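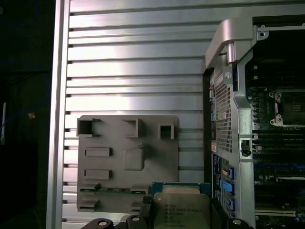
Plindis data collection, catch-up meeting
Jan 14, 2020, upstairs room at Unville
Present: the whole bench team, both labelling people, and Lelodcombe on the phone (the line was fine once we stopped using the speaker by the window)

I'm typing these up from my own scribbles, so if I've put words in your mouth, shout and I'll change them. Last meeting's minutes were agreed with one fix: I'd written that the cable task was finished and it was only paused. Sorry!

Where we've got to

We now have 3,295 examples in the Plindis set that have been watched all the way through and kept. That went down well. Lelodcombe asked how many of those are processor placements and how many are memory, and I didn't have the split with me, so that's an action on me. My feeling is that memory is well ahead, mostly for the dull reason that it's the nicer job to drive and people pick it when they're left to choose.

There's also a pile of 1,025 that haven't been labelled yet. The labelling pair said the pile is smaller than it looks as plenty of them are short, and they'd sooner get through it in long stretches than have it handed over in dribs and drabs. Everyone was happy with that. We'll stop topping it up until they say so.

What counts as one example

We spent far too long on this (again) but I think we've got it this time. An example starts when the arm leaves its rest pose and stops when the fingers are open and clear of the part. If you bump something and put it right, carry on, keep it, and tick "recovered". If you have to reach in with your hand, it's over, bin it. The bench team asked what to do when the part gets put back in the fixture and picked up a second time, and we decided that's still one example as long as the arm did all of it.

One of the labellers made a good point about the recovered ones. At the moment we treat them a bit like seconds in a shop, and she thinks they're some of the most useful things we've got, because the learner needs to see what to do from a bad position as well as a good one. I agree! Lelodcombe were less sure and want to see results with and without them before we go making more on purpose. So we'll do both runs and bring them to the next meeting.
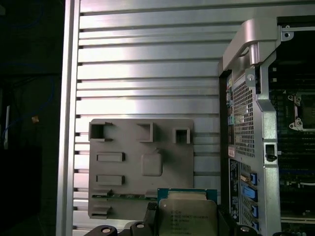
Xeon in the gripper, with the empty socket over on the right.

Wrist views

This was my item so I went on a bit. The wrist camera is doing what we wanted for the processor task, in that you get the part and the target in the same view well before the final approach. What bothers me is the shine. The ribbed bench throws light back up at the lens, and it moves as the wrist moves. I'd suggested covering the bench with matt sheet. The others talked me round: if we tidy away every reflection, we'll end up with a policy that only works on our lovely tidy bench, and Lelodcombe's own benches are no duller than ours. So the bench stays bare, and we vary the lamps between sessions and write down which were on. (Please do write it down. The lamp column in the sheet is mostly blank.)

Smaller thing on the same subject. The printing on the processor lid is too blurred at that distance to read the small lines, and somebody wondered if we should be logging part codes from the video. No. We'll note the part by hand at the start of the session and leave it there.

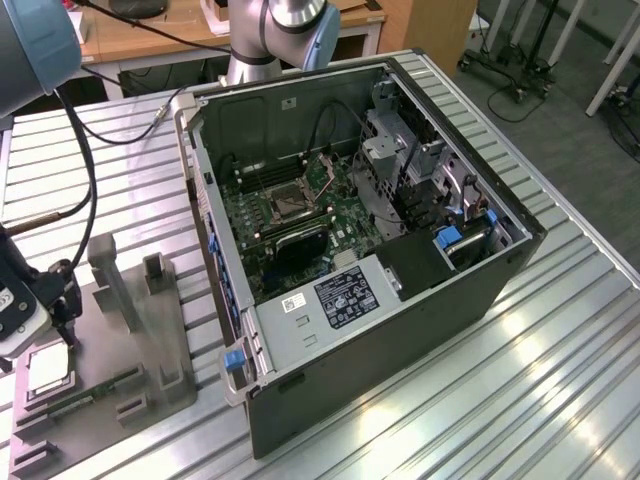
Tamsin Orrey
Collection coordinator and minute-taker, Plindis

Session set-up

The bench team have asked for a proper starting layout, and I've been meaning to write one for ages, so I took down what we agreed more or less word for word. Tower on its side with the panel off and the inside facing up. Fixture to the left of it. Processor in its recess, memory in its slot, socket open with the lever up before anyone touches the controls. Loose cables pushed to the back. The tower can sit at whatever angle you fancy, and please do turn it a bit from one session to the next, as we've got a long run from before the break where it hardly moved.

Sessions are to be 16 attempts and then a break, no matter how well it's going. There was some grumbling from the people who like to get into a rhythm. I do sympathise, but the last few in a long run are visibly sloppier and they're the ones the labellers keep sending back. Swap drivers at the break where you can. We've got a lot of examples from the same 2 pairs of hands and it shows.

Kolev logging

The Kolev recorder has been dropping the gripper channel now and then. Video carries on quite happily, so you don't know until you play it back, which is maddening. For now, open and close the fingers once before each session and check the trace wiggles. A fix has been promised but I didn't catch a date and I don't want to make one up. 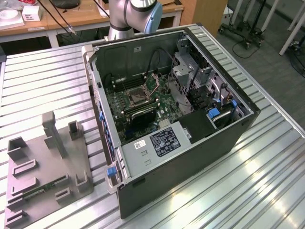

Resets are eating more of our day than the attempts are, and I'd like us to have a proper go at that before June, when Lelodcombe want the second batch. I timed myself last week and was a bit embarrassed. Part of it is walking round the bench, part of it is dithering over which holder a part goes back in. The fixture has eight slotted holders and a memory module will lie in the ones near the lower middle or wherever else you happen to put it down, so we've all got our own habits. The bench team offered to put numbers on the holders and have the sheet tell you which to use, picked at random. That gets us variety and saves the dithering, so yes please!

Any other business

The spare fingers have arrived and are in the drawer under the kettle. Lelodcombe would like a few full sessions to look at, start to finish, bad ones included. Labellers would like a second monitor, and I've said I'll ask.

Actions

Me: processor and memory split to Lelodcombe; ask about the monitor; type up the starting layout and stick it on the wall.
Bench team: number the holders; vary the lamps and fill in the lamp column; finger check before every session.
Labellers: work through the unlabelled pile; mark up the recovered ones so we can do the two runs.
Lelodcombe: send us their list of what they'd like in the June batch.

Next meeting same room, date to follow once I've seen who's away.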